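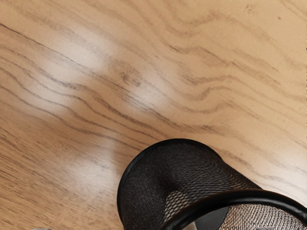 Wood grain on a tabletop.

Monday, September 25, 2023

I hit 1,000 days without a drink back in the spring, and I didn't write about it then. I was at work that day and I had a dentist appointment after. I told my sister on the phone and she said good for you, and then we talked about her car. I've been meaning to say something about that stretch of time ever since, and mostly what I want to write about is sleep.

Sleep was the part I was least ready for. When I quit I had been drinking myself to sleep for so long that I had no idea how I would do it any other way. I was 42. I don't think I had gone to bed sober on a weeknight for most of ten years. The counselor at intake asked how I slept and I said fine, and I believed it. I was out cold by eleven every night. What I left out was that I woke up at three every morning with my heart going, and lay there until the alarm.

The first week I was in the hospital for part of it and they gave me something, so I don't count that. The second week I was home and I slept maybe two hours a night. I had been warned about shaking and sweating and being sick to my stomach. Somebody probably warned me about the sleep too and I wasn't listening. By the end of that week I was putting the milk away in the cupboard.

I went to the Tuesday meeting in Chisholm and complained about it. A woman named Annag Crichton, who had a lot more time than I did, told me that hers took most of a year to come back. I was angry at her for saying so. I wanted her to say ten days. But I went home and wrote it on the calendar, and then when month three was bad I at least knew that month three was allowed to be bad.

I tried a lot of things. Warm milk did nothing. Chamomile tea got me up to use the bathroom. I bought a heavy blanket, which I liked in January and hated by May. I asked my doctor about pills and we talked it over and decided against the ones I had been hoping for, given my history. That was a hard appointment. I had already pictured the bottle on the nightstand, and when I noticed how clearly I had pictured it, I figured she was right. Your doctor may tell you something different and you should go with that.

She did send me to a sleep class at the clinic in Graltport. It was five sessions. The main thing they had us do was get up at the same time every day no matter what kind of night we'd had, and stay out of bed unless we were really going to sleep. If I was lying awake I had to get up and go sit somewhere else. I sat in the kitchen, mostly. I did the crossword or I sorted the bills. I was not allowed to look at my phone, and I looked at it sometimes anyway.

They also wanted a log. I kept mine in Jotgate because it was already on my phone and I could type a line in the morning and be done. In bed at 11:30, asleep by 1, up at 4, up for good at 6. I didn't think much of the log at first. Around the fifth month I scrolled back to the beginning and saw that the first page was all ones and twos and the newest page had some fives on it. I hadn't felt any better that week, but there it was.

Then there were the dreams. I had drinking dreams almost every night for a while. In the usual one I was at my cousin's wedding, holding a glass, and I had already finished one before I remembered I didn't do that anymore. I would wake up sure I had wrecked everything. A few times I went and checked the kitchen trash for bottles. I still get that dream once in a while, usually when I'm overtired. I get up, drink some water, and go back to bed.

What my sleep is like now: I go down a little after ten, and most nights I stay down until five. I wake up once, usually because of the cat. I have a bad night every week or two. A bad night used to scare me, since being tired was the best excuse I ever had for pouring a drink the next evening. Now I cancel whatever I can cancel, eat a real dinner and go to bed at the normal time.

I don't have much advice. If you are in the early part and you are up at three in the morning reading this, get out of bed and go sit in a chair for a while. Eat some toast if you're hungry. Call someone if it gets bad, and if you feel sick in a way that scares you, call the doctor. I used to think I couldn't call a person at that hour. I have been called at that hour myself a few times since, and I didn't mind.

Next time I'll write about the job, which a couple of people have asked about. The Tuesday meeting has moved to the upstairs room, so if you're coming, use the side door.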